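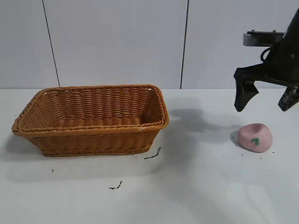 21st April
By the Fairclough basket lady

I keep promising to put all my baskets on one page, so I finally dragged them down from the shelves and out from under the beds and did it. It took most of a morning (I stopped for toast, and then stopped again because I found a scarf I'd been missing since winter). I don't collect anything else, I should say. No teapots, no owls. Just baskets, and I never meant to collect those either!

They're in no real order. The ones I use most are near the top and the ones I feel guilty about are near the bottom. If you came over from the Surnier market page looking for the handle repair, scroll down, it's under the egg basket.

The honey-brown one
My favorite, and it has been for years. It's a plain rectangle of woven wicker with sides that flare out toward the top, and a thick braided band for a rim. I love that rim. You can pick the whole thing up from any edge and it never pinches your fingers. The color is what got me though – that warm honey brown that goes a shade darker inside where the light doesn't reach.

More on the honey-brown one
It's narrower at the bottom than at the top, so things settle into the middle, and that makes it wonderful for bread rolls and hopeless for paperbacks. I've tried both. At the moment it's between jobs. I had it down for mail, but then the mail just sat in it and I stopped opening any.

Play dough corner
Pink is always the first color to go in our house, and the green gets used up on leaves. Everything we make ends up being fruit, or a hat. I find the little crumbs for days afterward, and the trick I've settled on is to let them dry out completely and then brush them up with a pastry brush. Don't go after them with a damp cloth or you'll be rubbing pink into the table until May.

The Zerport tote
Big, floppy, two long handles, came from a street stall in Zerport on the hottest afternoon of my life. I carried it home on the bus with a melon in it. It's seagrass, I think, or something in that family, and it still smells like hay when the weather is damp. Lives by the back door now with the garden gloves in it.

The egg basket
I don't have hens. I've never had hens. It was 5 dollars at the Surnier market and it has that nice round belly, so it came home with me and it holds onions.

Handle repair on the egg basket
Lots of you asked about this one. I soaked a few lengths of cane in warm water for roughly an hour, wrapped them around the old handle as tight as I could manage, and tucked the ends back under with a blunt knitting needle. It was looser than I wanted by the next morning, so I undid the lot and did it again with thinner cane. The second go has held for two summers of onions. If your handle has split all the way through then wrapping won't save it, and you'd be better off taking it to somebody who does this properly.

Nesting set, largest
The Tradus set, in three sizes, though I only ever use the biggest. Lined with striped cotton that comes off for the wash. It shrank a bit the first time (my fault, hot cycle) and now I have to wrestle it back on over the corners and say bad words.

Nesting set, the small two
Hair ties in one. Batteries in the other, both dead and alive, all mixed up together.

The lidded one
A picnic basket that has been on exactly one picnic. The lid squeaks terribly and I've decided I like it. I keep wrapping paper scraps in there, and the ribbon I can't bring myself to throw out.

The one I made
Oh dear. I took a beginner's class at the hall in Fairclough and this is what I came home with. It leans. The base went well, I was very proud of my base, and then somewhere on the way up the sides I pulled harder on the left than on the right and nothing I did after that would bring it back. It holds clothespins and I'm very fond of it.

A few notes on looking after them, seeing as that's the other thing I get asked. Dust with a dry paintbrush, the soft kind, and go along the weave and then across it. If wicker starts to creak, give it a light misting and leave it somewhere airy, out of the sun. I did once dry one on a radiator and the rim opened up like a zipper. For sticky spots I use a barely damp cloth and a drop of dish soap, and then I put it in front of the fan for the afternoon.

I still have the wall baskets to do, and the flat one I use as a tray, but those are up on nails and I'd need the stepladder. I'll add them when I've borrowed it back. And if anyone near Surnier has a spare lid, oval, 50 centimeters or so the long way, please write to me – I have an oval basket that has been going without one for ages.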